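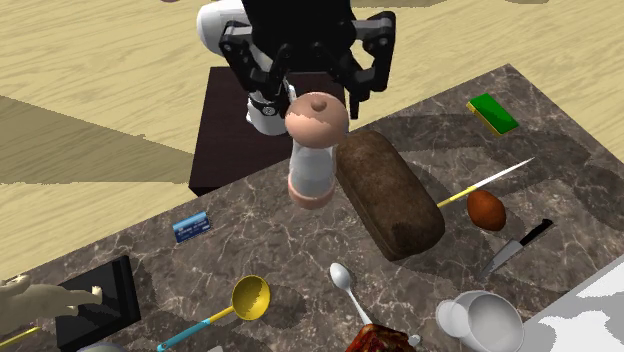 Wokia Step Counter, Clip Model: Review

Reviewed by Stamatia Chrysikopoulos
17th May

The Wokia is a clip-on step counter with a one-line display and a single button. It does not track sleep or heart rate. I wore it on my waistband for 70 days, mostly to see whether a visible count would change how often I took the stairs at work. My office is on the fourth floor of a building with two elevators.

Setup

Stride length is entered by holding the button until the digits flash. The manual gives one chart for height and no method for measuring your own stride. I walked a measured hallway and set it by hand. The default was 2 inches too long for me.

Accuracy

On flat ground the count was good. Over a hand-counted walk of 113 steps it showed 9 fewer, and most of the loss came at the start. The unit ignores the first few steps to filter out fidgeting, so short trips across a room are undercounted or missed.

Stairs are the weak point. Going up at a slow pace, it drops steps. Going down, it records nearly all of them. There is no floor count, although the box has a staircase printed on it. 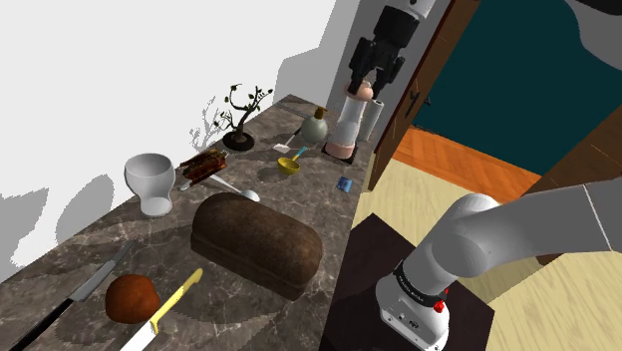
The hourly prompt is the feature I expected to dislike. It is a short buzz, given only if no steps have been logged in the past hour. Through February I got up for most of them. Later I began to ignore it, and the buzz cannot be moved to a different interval. A prompt that varied might hold up longer.

The Lockwood clip counter I used before has a better display and a worse clip. It fell off twice in a parking lot. The Wokia clip is stiff and stayed put on a belt, a pocket and a thin waistband.

Data

The last week of daily totals is stored and then overwritten. There is no app. I copied the totals into a notebook each evening, and the writing down probably did as much for my habits as the counter did.

Battery: coin cell, still on the first one. The cover needs a very small screwdriver, not supplied.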